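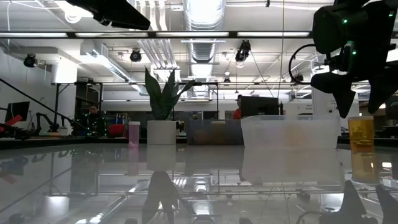 Hovthorpe Ridge Trail: Frequently Asked Questions

Do I need a permit?
Day hikers don't. If you plan to stay overnight at Skurkance Hut, you need a hut pass, sold at the trailhead office in Hovthorpe.

How long is the trail?
The main loop is 3 miles and climbs 910 feet. Most people finish it in a morning. The side path to Takagi Falls is steep near the end, and you come back the same way.

Are dogs allowed?
Yes, on a leash. Dogs can't go inside the hut.

Where do I park?
The lower lot has 70 spaces and fills early on summer weekends. Please don't park along the county road. Cars left there get towed.
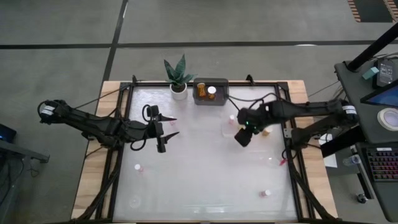 Is there water on the trail?
There is a tap at the trailhead, shut off from the first hard frost until spring. The creek below the falls runs all year, but treat the water before you drink it.

Can I hike it in February?
You can, with snowshoes. The falls path is closed in winter due to ice. The main loop stays open but isn't plowed or patrolled.

Can I have a campfire?
Only in the ring behind the hut. Gas stoves are fine anywhere on the loop.

Is there a map?
Paper maps are free at the office. The old ones still show the Starar Creek bridge, which is gone. Use the map dated July 31, 2001.

How big can my group be?
Groups of more than 12 should write to Pornthip Paisan at the trailhead office before they come. The hut sleeps eight.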